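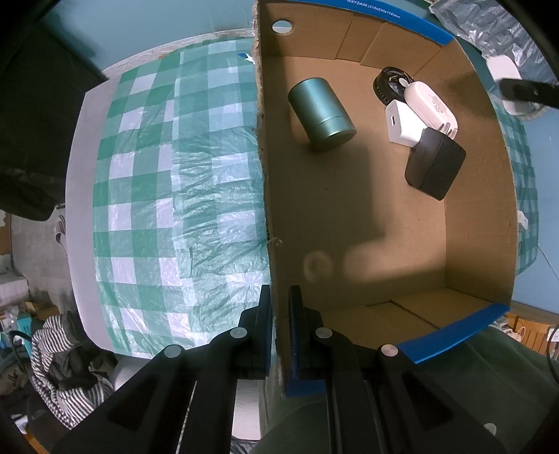 Power adapters, a USB charger cube and a lidded metal canister in a cardboard box, with a hand-held gripper at the near wall.

Griltik publishes practice rules for hand-held gripper recording

22/01/2019

Griltik has released a set of written rules for people who record handling tasks with hand-held grippers in homes and small workshops. The document, titled Practice Rules for Hand-Held Gripper Recording, covers box labeling, the choice of objects, electrical items, the start and end of a recording, and the keeping of records. It replaces the guidance notes that Griltik had sent separately to each recording site.

The rules apply to any recording made with a two-finger gripper that carries its own camera and is moved by a person. Fixed arms are outside the scope and remain under the site's existing machine safety procedures.

The longest section deals with boxes and other open containers. Each box must carry a printed label with a code and its dimensions in millimeters, in the order length, width, height. The label goes on the rim or an outer wall, where it can be read without emptying the box. A label on the floor of the box is not accepted. Codes may not be reused after a box is thrown away. If a wall has softened or a flap no longer holds its fold, the box is to be measured again before further use, and a difference of more than 16 mm in any dimension calls for a new label.

The operator may rest a finger of the gripper on either side of a box wall but may not use the wall as a lever. Where the task is to take an object out, the finger pads must be clear of the wall before the grip is closed on the object. Recordings in which the wall is gripped by mistake are to be kept and marked "contact, wall". Earlier notes told sites to delete them.

Electrical items are permitted if they are unplugged and have no exposed conductors other than their normal contacts. Adapters with fixed prongs are placed so that the prongs do not face the operator's free hand. Items with a cracked casing are excluded. Loose batteries are also excluded, as are power banks. A canister or other closed vessel must be empty, and its lid must be fully seated before the recording begins.

Objects may overlap in the box. The rules ask only that the operator not rearrange them by hand after the camera has started. If an object shifts while another is being lifted, the recording continues.

Furniture and household goods next to the work area do not have to be removed. Papers showing names or addresses do, along with screens that are switched on. The floor within reach of the operator's feet has to be free of cables during a session. Table coverings are allowed, including plastic ones, provided they are fastened or heavy enough not to slide when the box is pushed.

Tamara Hordiienko, who edited the text for Griltik, said the box section was rewritten more often than any other part.

"Sites were measuring boxes in different ways, some inside and some outside," Hordiienko said. "We settled on outside dimensions with the flaps folded down. The inside figure can be entered as a note if the site wants to keep it."

A draft was tried at two sites, Liltitz and Ultby, over 1,045 recordings. Ultby reported that the labeling rule added time at the start of a session and none afterward. Liltitz asked for a shorter form for repeated tasks, and one has been added as Annex B. A request from the same site to allow handwritten labels was turned down.

Finger pads are to be inspected after every 200 grips and replaced after 1,000, or sooner if an edge has lifted. The fasteners on the gripper body are checked by hand at the start of each session. Both checks go into the session log with the operator's initials. Logs are held for as long as the recordings they refer to.

The record format is the one already used by Bhat, the software in which the sites store their sessions. Fields for box code, wall contact and pad replacement are included in the current version. Sites on an older version can enter the same information in the free-text field until they update.

Existing recordings do not need to be relabeled. New sessions are to follow the rules from the start of July. Until then, sites may use either the rules or the previous notes, and should state in the log which of the two was applied. Comments on the text can be sent to the editor through the Griltik site contact form.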